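The Recall

The letter about the stepladder came on a Wednesday, between a pizza menu and a reminder from the dentist. It was addressed to The Owner, and I remember being flattered, as I had never thought of the stepladder as something one owned. It had been in the flat when I moved in.

"Miltell Home is recalling the Iseron three-tread folding stepladder," it said. "Please stop using this product immediately."

I was standing on it at the time. I had got up there to change the bulb in the hall and had taken the post with me, as one does. I read the sentence again and then considered the word immediately, and what it might mean to a person with one hand in a light fitting.

I got down. The ladder did nothing. It had the look of something that has been talked about behind its back.

According to page two, the locking hinge could release under load. Miltell had received 52 reports, of which seven involved injury, mostly to the wrist. One involved a wedding cake. There were no further details of the cake and I have thought of little else since.

Owners were asked to find the batch number under the lowest tread, ring the helpline and await instructions. The batch number was printed in grey on a grey sticker. I took it down in the dark, the bulb having stayed where it was, and rang up.

"Thank you for calling Miltell," said a recording. "Your safety is our first step."

Somebody had been paid for that. I held for most of a sandwich.

The woman who answered was kind and had clearly been told to be. She asked whether I or anyone in my household had been hurt. I said no. She asked whether I would describe myself as distressed. I said I would describe myself as in the hall. She typed for much longer than that took to say.

"And is the ladder in a safe place?"

"It's leaning on the wall."

"Could it be leaned on by a child?"

"There isn't a child."

"Could one visit?"

I said that I supposed one could, in theory, and after that I had to move it. She stayed on the line while I did. I put it in the bath and drew the curtain.

The remedy, she explained, was a choice. I could have a full refund, for which I would need the receipt, or a repair kit, for which I would need patience. As I had inherited the ladder from a tenant I knew only by his catalogues, I chose the kit. It would come from Kwofie, the firm that handled repairs, whose warehouse was in Dindurton. She said Dindurton in the tone people use for the sea.

"How long?"

"You're number 617 in the queue," she said. "Out of 2,000, so you've done very well." 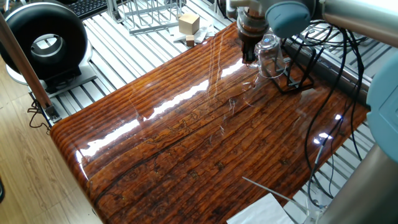 A glossy tabletop, with a wood-look finish.

I did not wash properly for a fortnight. It is possible to take a shower around a stepladder, but you have to commit to one side. I learned to shave in the kitchen. The hall stayed dark and I got to know it by touch: coat, coat, radiator, the sharp end of the shelf.

In the third week I rang again and gave my number. I was now 618.

"That can't be right," I said.

"Someone was distressed," said the man, for it was a man this time. "They go in ahead."

I asked whether it was too late for me to be distressed. He said that a change of status could be requested in writing.

I wrote. I have always been able to turn out a letter, and I may have gone too far with the bit about the radiator. Miltell replied that they were sorry to hear of my experience and enclosed a leaflet on falls.

The kit came at the end of March in a padded envelope. Inside were two steel pins, a washer, a sheet of drawings in which a man with no face fixed his ladder in four easy stages, and a small key of the bent sort that breeds in drawers. I took the ladder out of the bath and spread everything on the kitchen floor. The first three stages went well. For the fourth, the faceless man was shown tapping in the upper pin, with his free hand raised as if he were greeting somebody across a street. I raised mine. The pin went in.

I stood the thing up in the hall and looked at it for some time. I pressed on the first tread, then the second. The hinge gave a click that it had not given before, a firm click, the click of a ladder that has been on a course. I climbed up with the new bulb in my teeth, by its box, and turned it a quarter to the right, and there was the hall again, every coat of it. It needed painting.

The following morning there was another letter on the mat. I opened it on the ground, with my back to the wall and both feet flat.

It was from Kwofie. They were writing to The Owner about the pins.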